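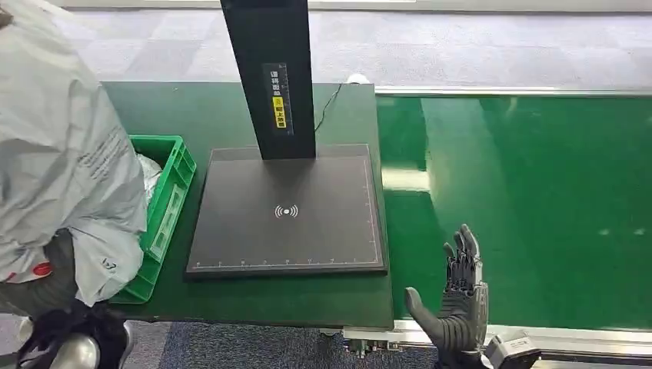
4.2 Moving the translated pages without breaking them

When Bongani Du Plessis and I started on the second half of this study, I figured the hard part would be the translation itself. We had a site with a main language and seven others, all sitting in one content management system, and we wanted to see what happened to the links between language versions when editors got on with their normal work. The translations were fine, mostly. The links were a mess, and I spent most of February finding out why.

Some background first. The site runs on Plostby, which stores every page as a separate record and ties the language versions together with a shared group number. So the English page on returns and the Latvian page on returns are two records with one number between them. If you delete the English one and make a fresh copy (editors do this all the time, it's quicker than cleaning up an old page), the new record gets a new group number and the Latvian page is left on its own. It still loads. It still turns up in search. But the language switcher at the top sends you to the home page, and a visitor has no idea what went wrong.

We called these pages strays. Elīna Zariņš, who edits the Latvian side and put up with an awful lot of my emails, had her own word for them that I won't print.

Figure 4 plots strays per week over the 14 weeks we logged. You'll see the line stays pretty flat until week seven and then climbs. That's when the menus were redone and a whole batch of product pages got copied over in one go. I had hoped to find a slow, steady drift that we could model nicely – what we got was one bad week and then a long tail of people trying to fix it by hand. The hand fixes made more strays for a while, as the tail shows, and I think that's the more useful finding of the two.

Figure 4. Stray pages per week, all languages together. The dotted line marks the menu change.

We tried two ways of catching them. The first was a nightly check, a small script Bongani wrote and named Kodikara, that walks through every group number and flags any group with a language missing. It's simple and it works, but it has a real weakness: plenty of pages are missing a language on purpose. The careers page only exists in English and German. The shipping notice for one country has no business being in the others. In the first run about 40 percent of the flags were pages like that, and the editors stopped reading the report pretty fast. I would have too.

The second way was to step in at the moment of copying. When an editor duplicates a page, a box now asks whether the new page replaces the old one, and if they say yes the group number goes along with it. We built this as an add-on and tested it on a copy of the site for 30 days before it went live. It produced fewer flags and fewer complaints. It does nothing for pages that were already stray, though, so we ended up keeping both, with Kodikara cut back to a list of groups that had lost a language they used to have. That one change made the report short enough to read over coffee!

I should mention custom fields, which bit us twice. Plostby treats the text in a page body as translatable, but a custom field is shared across languages unless you tick a setting, and the setting is on a different screen from the field. A button label typed in on the French page would quietly show up on all the others. We left those cases out of the counts in Figure 4, as the pages were still linked properly. They're covered in Section 4.4 along with the theme text.

One thing I'd do differently is the logging. We only recorded the group number before and after each save, so when two editors worked on the same group within a few minutes I couldn't always tell whose save had split it. Elīna kept notes on paper for the Latvian pages and those turned out to be the only way to sort out several of the week eight cases. For the other languages I've marked the cause as unknown in the tables, and they should be read that way.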